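The Second Life of a Bedsheet

September 2024

Anyone who has slept between really old cotton knows the feeling. It's cool at first touch, then soft all the way down, and it makes you wonder why a new sheet, fresh from its packet, can feel like a paper tablecloth. I've been chasing that softness for years, and this summer the chase took me to Urville, where the old Vasiliauskas mill still weaves plain cotton sheeting on looms that shake the floor under your shoes.

What a place! The weaving shed holds 243 looms, and on a working morning you feel them in your teeth before you hear them. The cloth comes off stiff and faintly gray, smelling like a grain sack, and it goes through wash after wash before anyone would call it bedding. Most of what we think of as quality happens in those long, dull hours of water.
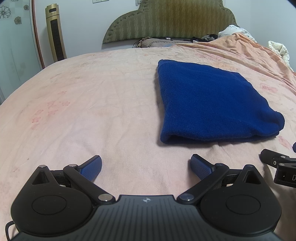

Bedding takes more wear than almost any other cloth in the house.

Thread count, I'm happy to report, gets very little respect in Urville. The weavers care far more about the length of the fiber. Long cotton fibers spin into a smooth yarn with few loose ends, and loose ends are what turn into those maddening little pills around the feet. A modest sheet in good yarn will outlast a fancy one in poor yarn by years, and it dries faster on the line too.

Color is a whole other pleasure. At the dye works in Kestport they keep a book of 496 shades, each one a swatch the size of a postage stamp, and I could have stayed with it all day. Pale shades go to bed linen, where they fade gently and evenly. Deep blues and reds need more rinsing and more patience — wash them alone the first few times, whatever the label promises. 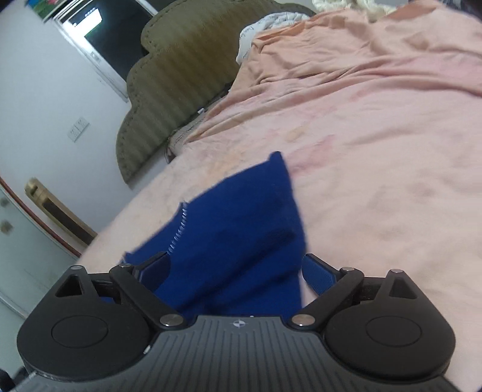
And then there's mending, my favorite part of all. At the Fellholm textile fair last February I watched a sides-to-middle repair done on a treadle machine. You cut the worn sheet down its length, join the two strong outer edges to make a new center, and hem what used to be the middle. It takes about 2 hours, it leaves a seam you'll notice for a night or so, and it buys the sheet years. I went straight home and tried it on an old double. My seam wanders like a goat path, and I love it — the sheet went back on the bed that same evening.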